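Kitchen and desk tips for anyone studying from home

I started my part-time degree in May, two years after swearing I'd never sit another exam, and the thing that nearly finished me off wasn't the reading. It was the kitchen. I study at the table we eat at, so every evening it has to stop being one thing and become the other, and I was losing half an hour a night to crumbs and hunting for a pen. These are the bits that have helped me. Pinch whichever ones you like.

Clear the table before you cook, even if you're starving. I used to shove my notes up to one end and tell myself they'd be fine, and then I handed my tutor a printed draft with a turmeric thumbprint on page two (sorry, Harsh). Everything now goes into a shallow box that lives under the bench. Laptop, folder, charger, highlighters, the lot. It takes me less time than boiling the kettle.

Wipe with a cloth that's barely damp. A wet one leaves a film, and paper sticks to it, and ink comes off on whatever you put down next. I do one wipe with a drop of washing-up liquid in warm water, one with plain water, then a dry tea towel. If you've got a wooden table, go along the grain and don't leave any puddles standing. For white rings from hot mugs I've had some luck with a very small dab of mayonnaise left on for an hour and buffed off. Try it somewhere hidden first!

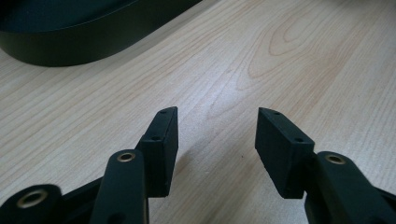

Batch cooking is the other big one. My course sends out 10 reading packs a year and they always seem to land in the same week as an essay, so before each one I make a huge pot of lentil soup and a tray of baked pasta and freeze them in single portions. Write the name on the lid. I ate what I thought was soup before a seminar once and it was apple sauce, a whole bowl of it, because by then I was committed.

My friend Úna Ó Néill did her entire master's on porridge and has opinions about this. She soaks 100 g of oats overnight in the pan with the water already in, which does two breakfasts, and she puts the pan straight in to soak again the second it's empty. I was rude about it for ages and now I do the same. Dried-on porridge is like cement.

A few smaller things:

Keep one mug for studying and wash it at the end of the session. I had five on the go at one point.

Stick a strip of masking tape on every charger and write what it's for.

If your timetable is online, print it anyway and put it on the fridge. Mine is held up by a magnet from the Grolulthorpe open day, and everyone in the house can see when I've got a live lecture and shouldn't be asked where the scissors are.

For coffee stains on paper you need to keep, blot, don't rub, then press the sheet between two bits of kitchen roll under a heavy book. My statistics textbook is 858 pages and does a lovely job of it. It's the most use I've had out of chapter nine so far.

Don't bother with a fancy desk lamp until you've moved your chair. I sat with my back to the window for a whole term and wondered why I couldn't see my own notes.

Next on my list is the drawer where all the old module handbooks have ended up. If you've got a good way of storing them that doesn't involve buying another plastic crate, leave me a comment, I've run out of bench to put things under.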